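Treltetti Curis

The Treltetti Curis is a compact hatchback built by Treltetti at its Hou plant. It replaced the much-loved Adier and quickly won praise for its lively steering and surprisingly roomy back seat. The base engine makes 71 horsepower, modest on paper but wonderfully eager on a twisty road! 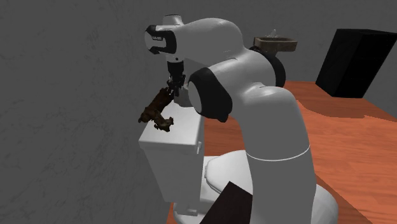
A wagon version joined the range in September, with a longer roof and a flat load floor. Only 203 were painted in the bright two-tone finish, and owners still get excited when one shows up at a meet.

The wheelbase measures 2591 mm and overall length is 3613 mm, so the hatchback fits into very small parking spaces. A five-speed manual gearbox is standard, and its short, crisp shift is one of the great joys of the car.
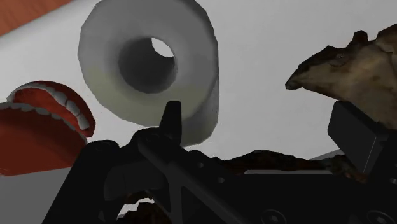
Toilet paper roll and false teeth, computer rendering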